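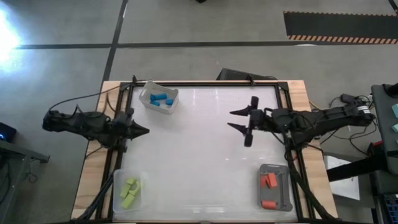
Progress report to the Hauksdóttir fund: working rules for the two-arm sorting table

By Vibeke Snorradóttir
September 17, 2022

The grant asked us to write a set of working rules for small robot cells and to try them on a real job. The job is sorting toy blocks by colour into bins, with two arms working over one table. We have a draft of nine rules. I would put my name to four of them today.

Rule 1 says both grippers must be empty and clear of the bins before anyone reaches in. People follow it. Whether they would follow it at the end of a long shift I can't say, as we haven't run one.

Rule 3 says each bin must have a fixed place. Our first draft said "placed neatly", which meant nothing, and the bin at the top left still ends up at an angle to the table edge. Hjalti Hafþórsson wants outlines marked on the table. I'd like to see the arms cope with a crooked bin first, because a customer will certainly give them one.

Rule 5, on cables, is the weakest. It was copied from the Huron handbook in March and assumes cables run in a duct. Ours hang from the arms and run down across the frame to the table corners, one bundle passing right beside a bin. The rule as written can't be met here, yet the checklist was ticked for it eight times. That tells you what the checklist is worth. Malou Østergaard is rewriting it so that the person signing has to write down where each cable goes.

Rule 7 covers glare. The white work surface is glossy and shows the overhead lights. The draft says "avoid reflections", with no limit and no test. I have asked for a matt sheet to compare against.

We promised 1000 logged sorting runs by the end of the grant. I don't expect that number to prove much. The same blocks in the same bins will mostly show that the rules suit these blocks and these bins. I'd ask the fund to let us spend part of the remaining time at Hiddale, where the people using the rules won't be the people who wrote them.

Comments

Þröstur Hallgrímsson: Agree on rule 5. Who signed the eight checklists?

Vibeke Snorradóttir: I did three of them.

Birthe Hjaltadóttir: The fund can discuss Hiddale. Please send costs, and keep the run target in for now.

Related items
Sotenex bench trial: notes on stop buttons
Draft rules, version 9
Hiddale site visit: questions to settle first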